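Two-handed demos with hand-held grippers - how many before it learns anything?

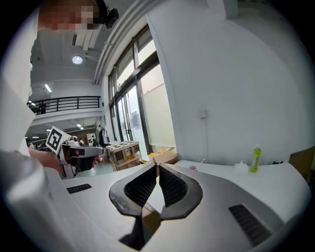 Re: how many demos, and does the second person help?

ploverbank wrote:
Right, day two on the box folding job and I've got 45 demos recorded. We've got a pair of the hand-held grippers, the sort with the square marker card stuck upright on top, and I've been doing flap closing on plain brown cardboard. My wrists are killing me. Is 100 enough to get a first policy out of, or am I kidding myself? The Hullside notes just say "several hundred" and leave you to it.

tinsnips_ted wrote:
100 will get you something that twitches in the right direction. We did 300 for a lid task at Plakis and it was still rubbish whenever the box was turned a bit. Vary your start positions from now on, don't wait till the end.

ploverbank wrote:
Oh no. All mine start from the same spot. I'd put tape down and everything!

ceseck_user wrote:
Keep them, they're fine as a base. I disagree with Ted though, I'd take 100 tidy demos over 300 sloppy ones any day. Half of ours got binned because people paused mid-grasp to have a chat, and the arm learned to pause as well.

tinsnips_ted wrote:
Pausing is a trimming problem, you can cut that out afterwards. You can't add variety afterwards.

ceseck_user wrote:
You can if you go back and record more, that's my whole point. Train early, see where it goes wrong, then record those bits.

mossy_kerb wrote:
Why not just drive the arms by remote? We use the Melnychuk leader arms and you know straight away if a move is out of reach. With hand-helds you can do things the robot can't.

ploverbank wrote:
Tried it in March, took me 3 minutes to shut one flap. By hand it's a few seconds. I do take the point about reach though - I keep leaning right over the table.

mossy_kerb wrote:
Leaning's your problem then. Stand where the arms would be mounted and keep your feet still.

ceseck_user wrote:
And check the marker on the other gripper stays in view while you're at it. We lost a whole afternoon to that.

ploverbank wrote:
OK, feet still, box turned a different way each go, train at 100 and see. Will post the results, however bad.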